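4. Setting up credit terms for a trade customer

Before you send goods on account, the customer must have a credit limit in Plarden. A customer without a limit can only pay at the time of order.

1. Open Customers and choose the business you want to change.
2. Select Terms, then Payment on account.
3. Enter the credit limit. The lowest limit the program accepts is 300.
4. Enter the number of days for payment. For a new customer we recommend 24.
5. Press Save. The status changes from Cash to Account.

Note: Orders saved before this change keep their old terms.
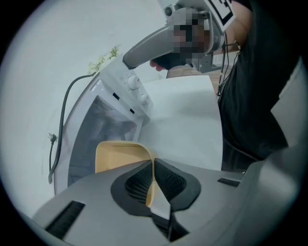
Tipene Trevaskis wrote to us that he had raised a limit to 2000 in the morning, but his invoices still stopped at the old amount until he signed out and in again. Please do the same after every change of limit — the open session does not read the new value by itself.

6. To test the terms, make a draft invoice and look at the line Credit remaining. Delete the draft when you are finished.

Caution: Do not set the limit to zero for blocking a customer. Zero means "no limit" in this version. Use the Hold button instead.

If the message 1681 appears, the customer has an unpaid invoice that is past its date. Record the payment first and then repeat step 3.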